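Sourdough starter smells like nail polish remover after a trip - start over or keep going?

Asked in Baking & Bread, 1544 views

Morven Rankin
Hello all, and sorry in advance for the length. I've kept a rye starter since last April, and it has been a very easygoing thing up to now. I went to stay with my sister in Brirkness for 10 days and left it in the back of the fridge with its usual feed. When I got home there was a layer of gray liquid on top and a smell that made my eyes water, a lot like nail polish remover. No fuzz, no pink or orange streaks, nothing like that. I poured the liquid off and fed it once, and it gave me a few sad bubbles by bedtime. Is it worth saving? I'm fond of it, silly as that sounds, and I promised a loaf to the neighbors.

3 replies

haldane_loaves
Oh, please don't throw it out! That smell is just hunger. Mine does it every time I get busy, and I've brought it back from much worse than yours. The gray liquid is called hooch and it's harmless - you can pour it off or stir it back in, though stirring it in will make your bread a bit more sour.

What I'd do is take one spoonful of the starter and put the rest aside. Feed that spoonful with equal weights of flour and water, quite a lot more than you think it needs, and leave it somewhere warm. Do that morning and evening for three days. The second day often looks worse than the first, so try not to lose heart.

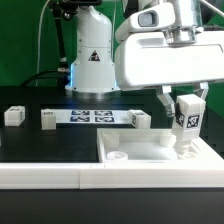

By the third day you want it doubling between feeds and smelling more like yogurt or apples. If it's still slow, swap a little of the white flour for whole rye, which always seems to perk mine up. And if your kitchen is chilly, the oven with only the light on makes a lovely cozy spot (put a note on the door, I have cooked a starter before and it was a sad evening). I'd hold off on the neighbors' loaf until it has doubled twice in a row.

Kunetley
just feed it, its fine

Lirkar
I agree with the first reply on nearly everything, but I'd check your water too. Ours is heavily chlorinated, and my starter sulked until I began letting a jug stand out overnight. Also, before your next trip, try feeding it much thicker, almost like a stiff dough. It eats through that more slowly and will keep better in the fridge. If you ever do see pink or orange, or anything fuzzy, throw the whole lot away and wash the jar well.

Morven Rankin
Thank you all so much! I'm on the second evening and it has climbed halfway up the jar - the smell is nearly gone as well. I'll try the stiff version when I go back in the fall.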